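Cutlery and small utensils – monthly condition check
Site: Vatevby shared kitchen, sorting table and drawer stock
Checklist revision 7
Last updated: July

Scope: spoons, serving utensils, and the plastic containers they are kept in. Knives are covered by the Tarance sheet and are not repeated. Stock on the register at the start of the check: 233 pieces.

Spoons and containers at the sorting table:

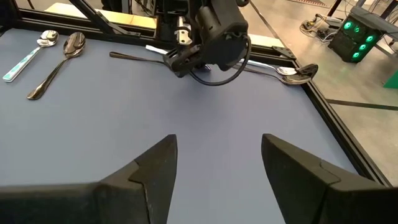
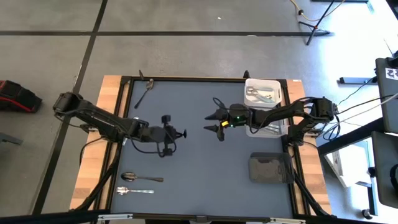
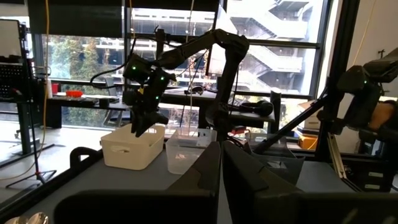
Buenaventura disagrees with the way mixed spoons are passed under item 2. Their comment, received after the last revision, is that a spoon with a decorated handle should be checked separately from an all-metal one, as the join between inlay and metal holds residue that a quick wipe will not shift. They ask for a separate line. Accepted, see 2.4.

1. Table surface
1.1 Surface clean before any cutlery is laid on it. PASS
1.2 No grit or crumbs along the raised edge. PASS, after second wipe. Brush the corners first next time; the cloth only pushes debris along.
1.3 No standing water. PASS

2. Spoons
2.1 Bowls free of pitting, dents and sharp rims. PASS with comment. Two withdrawn for a burr on the rim. Run a cotton cloth round the edge; a snag is a fail.
2.2 Stems straight. PASS
2.3 Discolouration. COMMENT. Dark handles are to be cleaned and looked at again before a decision is made. Tarnish that comes off is not a defect. Flaking plate is, and the piece leaves the register.
2.4 Patterned or inlaid handles (new line). Inlay flush, no lifting, no cracks, no gap that takes a fingernail. PASS. Hand wash only – the dishwasher loosens the adhesive.

3. Long-handled and serving utensils
3.1 Handle firm on the shaft, no play when twisted. PASS
3.2 Handle free of melting or splitting. FAIL, one piece. Softened near the end, probably left against a hot pan. Discarded.
3.3 Hanging holes clear. NOT CHECKED. Carry over.

4. Containers
4.1 Baskets and bins free of cracks, in particular at the corners and around side handles. PASS
4.2 Slots clear of food residue. FAIL on first look, PASS after soaking. Greltar recommends a bottle brush for slotted handles and this works better than the scourer.
4.3 Clear plastic not crazed or cloudy to the point where dirt cannot be seen. PASS
4.4 Cutlery dry before it goes into a container. COMMENT. Water was found under the utensils in one bin at the 7.30 check. Solid-bottomed bins do not drain. Either dry by hand or leave on a rack first.
4.5 Containers not overfilled. PASS. The limit is 74 pieces per bin.

5. Storage and return
5.1 Spoons stored handles up where the container is deep enough. PASS
5.2 Shelf mark 349 still legible. FAIL. Label to be replaced, same position.
5.3 Withdrawn items kept apart from usable stock. PASS

Actions
– Replace shelf label (5.2).
– Complete 3.3 at the next check.
– Re-examine discoloured handles after cleaning (2.3). Use bicarbonate paste and a soft cloth. No steel wool.
– Add the 2.4 line to the Tarance sheet, where some of the knives have the same type of handle.
– Amend the register for the two spoons and one serving utensil taken out. New total 230.

Open query from Buenaventura: whether plated and solid pieces should be kept in separate bins. No objection, but there is no spare bin of the right depth at present. Left open.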